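The Mayor, the Lay-by and 148 Missing Receipts

Karabo Nkosi left office in Maihi with a carriage clock, a standing ovation and a promise to write his memoirs. He has since been asked to supply a shorter work first, covering the whereabouts of 148 fuel receipts.

The summons arrived on 14/07/2026, addressed to "the Mayor", a title he gave up in March. He sent it back. It was delivered again the next morning under his own name, and this time he signed for it, telling the clerk who brought it that he had always supported the courts and had once opened one.

The complaint was lodged by Reshma Hendricks, who sat opposite him on the town council for nine years and seldom let him finish a sentence. It concerns the town's official car, a saloon of no great distinction, and the fuel card that went with it. Maihi is small. You can drive from one end to the other in eleven minutes, twelve if the bakery has a delivery. Yet the card was used in Bevdale, which is on the coast, on nearly every bank holiday weekend of his second term.

Nkosi says he was visiting a twin town. Bevdale's council says it would be delighted to be twinned with Maihi and wonders when this might happen.
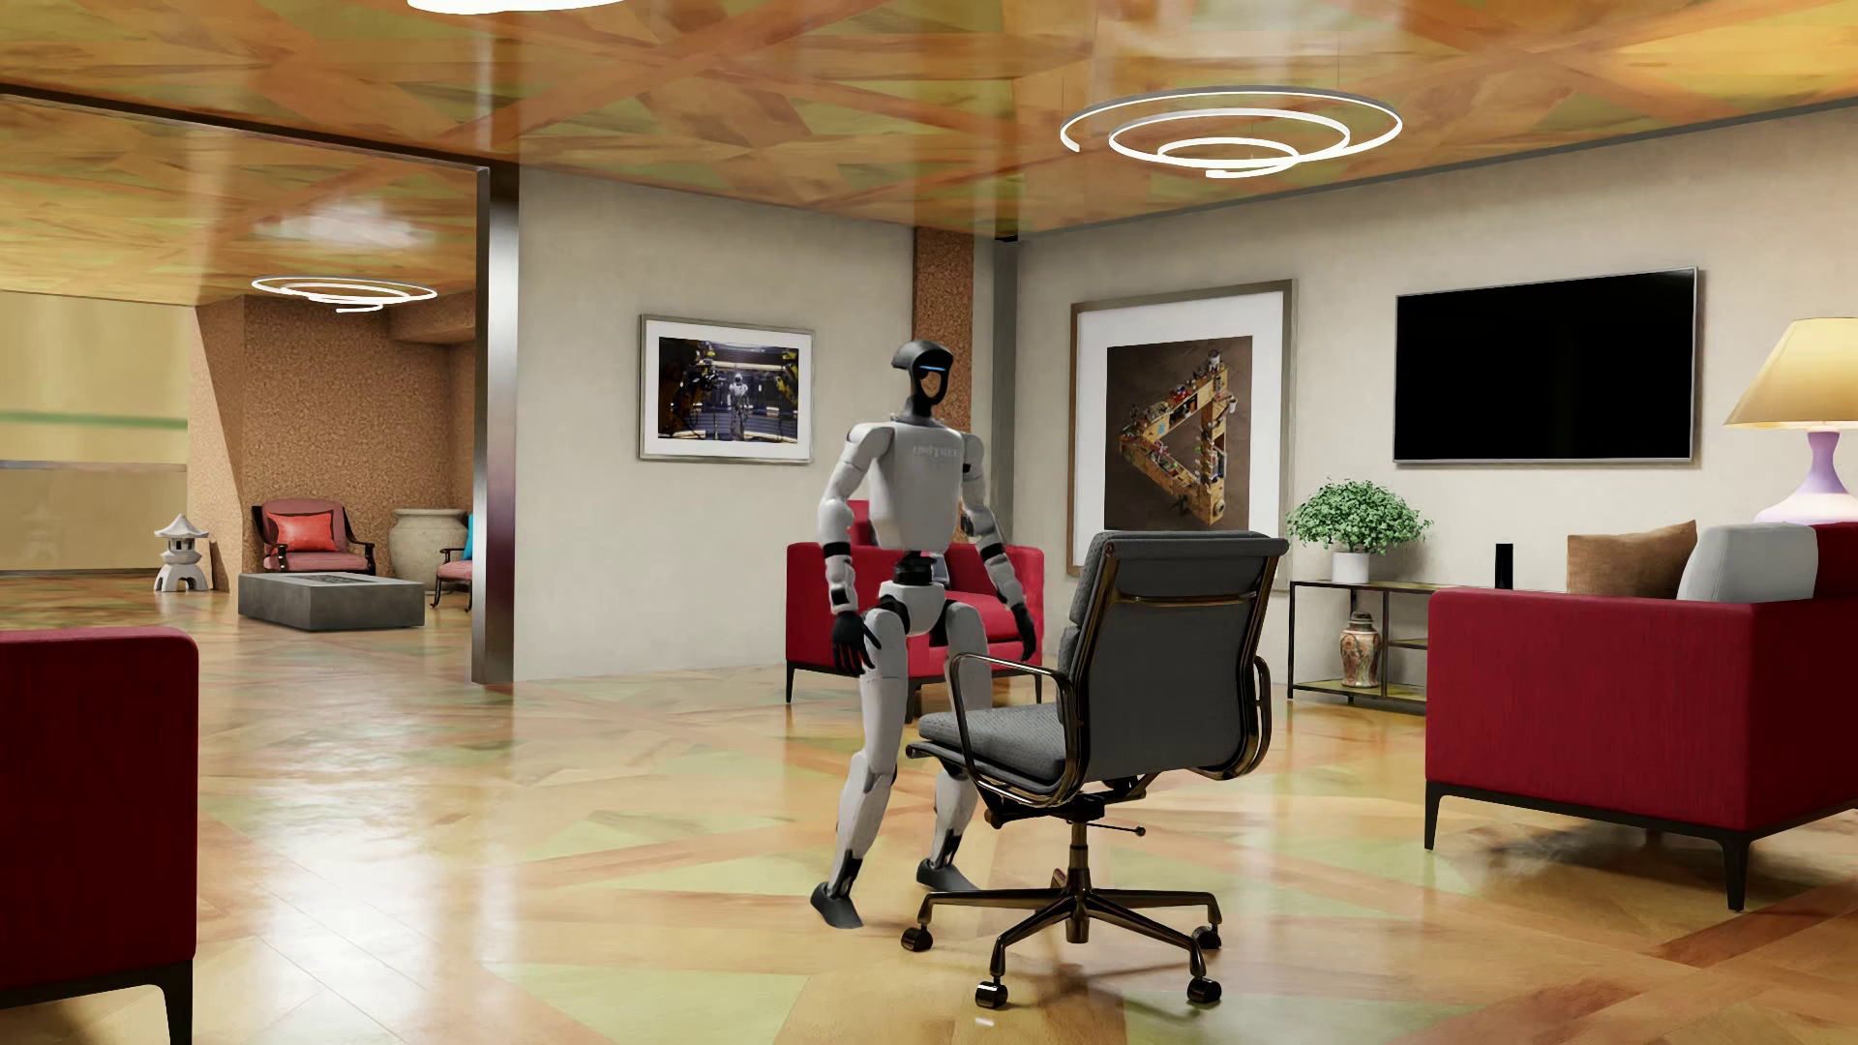 Local prosecutors do not often get their hands on a former mayor, and the office in Nastodley has gone about it with some care. The file runs to 461 pages, most of them photocopies of a logbook in which the words "civic business" appear in the same blue ink, week after week. Nkosi has been interviewed twice and both times kept to a prepared statement, standing behind his chair with his arms at his sides, a bit like a humanoid robot behind an office chair, and sitting down only when his solicitor did. He is a suspect, which in the language of the office means that he may be charged, or may not, and should avoid long holidays.

His solicitor, Ramesh Lodhi, is a patient man with a good line in sighs. He argues that the rules on official travel were so badly drafted that a mayor could hardly have broken them. This is a bold defence, given that the rules were drafted by the mayor, but Lodhi has looked into it and found they were passed without a vote, and may never have been in force. If he is right, every council journey since then was unauthorised, including several made by Hendricks.

She has taken this calmly. "I went by bus," she said. "I have the tickets."

The politics are harder to read. Nkosi's old party has a by-election to fight in the autumn, and its candidate, Themba Jacobs, would plainly prefer to talk about drains. He launched his campaign outside the swimming baths before a crowd his own leaflet put at 200, and took four questions, all of them on petrol. Asked whether he still regarded Nkosi as a mentor, he said he had had many mentors, and named three who are dead.

In the market square, opinion leans towards the indulgent. Nkosi got the bridge mended and remembered people's children. His majority last time was 1263, and a fair number of those voters seem to feel that a weekend at the seaside was included in the price - though not, perhaps, quite so many of them.

The next hearing has been put back a fortnight while Lodhi reads the rest of the logbook. Nkosi has asked if he may claim for the journey to court.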